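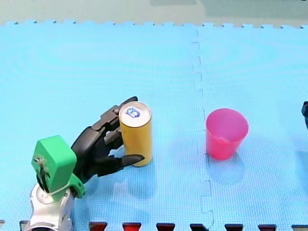 Every planner demo I read about claims to handle contact, and I have stopped taking that at face value. Plestunix 8 says its new grasp module "reasons about the whole hand." Fine. With a yellow can held upright and a pink cup standing a short way off on the mat, I'd like to know what the planner thinks the fingers are doing, and the log gives me one number between 0 and 1.

I went through 114 log entries from our Sernthorpe setup. More than 10 had a confidence score above the threshold and a pose estimate that disagreed with the joint readings. The docs don't mention this.
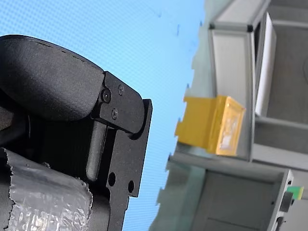 The old Jornbridge controller was ugly, but it printed the residuals. I could read them and argue with them. I've had a bug report open since January, and so far I have 6 replies asking for my version number.

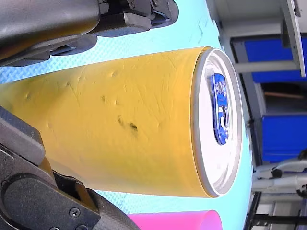 Should you upgrade? Wait for a release that logs pose error separately from confidence.

Posted September 23, 2025
Print | E-mail this post
Share (6) | 8 comments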